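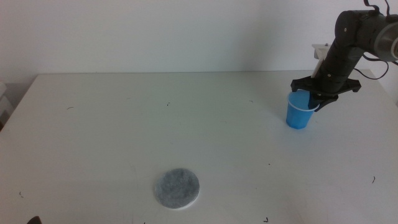
Can an employer rely on a written warning that has already expired when deciding to dismiss someone?

Sometimes, provided the expired warning is part of the background and the dismissal would stand without it.

The distinction is easier to state than to apply. Take the case I have been reading this week, in which Sabine Bauerfeind was dismissed by Grunetti for leaving a storeroom unlocked. She had received a warning for lateness, which was to stay live for 12 months. It had lapsed by the time of the storeroom matter. The dismissal letter mentioned it twice.

The first question is what the letter used the warning for. If the unlocked storeroom was serious enough to justify dismissal by itself, the employer may look at the earlier record when deciding whether to be lenient. If it was a minor matter that became a dismissal only when the old warning was added, the employer has treated a lapsed warning as a live one. That is hard to defend.

The second question is whether the two matters are alike. Lateness and an unlocked door have little in common. Ward Peeters, who chaired the appeal, wrote 16 pages of notes and gave this point 2 lines.

Check the policy as well. The one at Grunetti said that expired warnings would be "disregarded for all purposes". Wording that wide gives the employer much less room than a policy which only says that a warning lapses.

Anyone in this position should ask for the appeal notes in writing and keep a copy of the policy as it stood on the date of dismissal. Policies get revised. The one I was sent had been changed in September, and the older text was the one that applied.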